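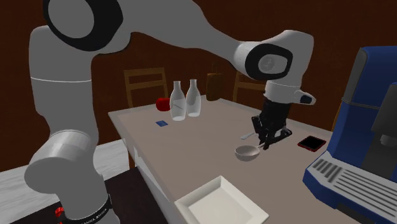
Wer seine Rezepte verschenke, habe am Ende selbst nichts mehr zu kochen, schrieb mir Khalil Ghanem nach der letzten Kolumne. Er meinte das nicht böse. Es ging um die Linsensuppe seiner Mutter, die er seit Jahren für andere kocht und deren Zutatenliste er nicht herausgibt, auch nicht an seine Schwägerin. Ich halte das für falsch, und ich will erklären, warum.

Ein Rezept ist zunächst eine Anweisung. Es sagt, wie viel Kreuzkümmel in den Topf kommt und wann. Wer glaubt, damit sei die Suppe weitergegeben, hat lange nicht mehr nach einem fremden Zettel gekocht. Meine Großmutter hinterließ uns ein Heft mit 93 Rezepten, in Sütterlin begonnen und in lateinischer Schrift beendet. Bei den meisten fehlt die Hälfte. »Mehl, bis es reicht« steht beim Hefezopf. Beim Sauerbraten steht gar keine Garzeit. Wir haben in der Familie fünf Anläufe gebraucht, bis der Zopf so aufging wie bei ihr, und meine Cousine behauptet bis heute, er sei zu süß.

Das Heft lag dreißig Jahre in einer Schublade, weil meine Tante der Ansicht war, es gehöre nur ihr. Als sie starb, waren zwei Seiten verklebt und eine fehlte. Auf der fehlenden Seite stand nach allem, was wir wissen, die Stachelbeertorte. Die backt jetzt niemand mehr. Meine Tante hat sie bis zuletzt gebacken, jeden Juni, und auf Nachfragen nur gelächelt. Das Lächeln habe ich gut in Erinnerung, den Geschmack immer weniger.

Es gibt Gründe für das Schweigen, und einige davon verstehe ich. Wer ein Lokal betreibt, lebt von dem, was die anderen nicht können. Im Gandus, wo ich seit meiner Studienzeit esse, steht auf der Karte eine Pilzsuppe, die früher nur der Koch und sein Bruder zubereiten durften. Das ist Geschäft, und ich würde nie nach dem Zettel fragen. Auch dass jemand sich ärgert, wenn sein Gericht beim Nachbarn unter fremdem Namen auf den Tisch kommt, leuchtet mir ein. Dafür reicht aber ein Satz: Das ist nach Khalil. Bei uns heißt der Kartoffelsalat seit jeher nach einer Nachbarin, die ich nie kennengelernt habe. Mehr Nachruhm bekommen die wenigsten.

Was ich nicht verstehe, ist das Geheimnis in der privaten Küche. Man lädt Leute ein, freut sich über das Lob und verweigert dann die einzige Form der Anerkennung, die Folgen hätte. Manche gehen weiter und geben das Rezept zwar heraus, lassen aber eine Zutat weg. Mir ist das zweimal passiert, einmal mit einem Mohnkuchen und einmal mit einem Chutney. Das finde ich schlimmer als ein klares Nein.

Nun wird eingewandt, im Netz finde man ohnehin alles. Ich habe es ausprobiert und nach Linsensuppe gesucht. Man bekommt mehr als 1000 Treffer, und die ersten zwanzig unterscheiden sich darin, ob Zitrone hineinkommt. In den meisten stehen 500 Gramm rote Linsen, vermutlich, weil die Packung so groß ist. Schlecht sind diese Suppen nicht. Aber keine davon ist die von Khalils Mutter, und wer deren Suppe sucht, muss eine bestimmte Person fragen, solange sie noch da ist und Lust hat zu antworten.

Mein Vorschlag ist bescheiden. Schreiben Sie drei Gerichte auf, die Sie ohne Nachschlagen kochen. Schreiben Sie die Mengen dazu, auch wenn Sie sonst nach Gefühl arbeiten, und die Größe des Topfes. Notieren Sie, was schiefgehen kann. Dann geben Sie das Blatt zwei Leuten, am besten aus verschiedenen Haushalten, denn Küchen brennen und Keller laufen voll.

Khalil habe ich das so ähnlich geantwortet. Er hat zurückgeschrieben, er denke darüber nach, die Schwägerin müsse aber vorher seine Auflaufform zurückgeben.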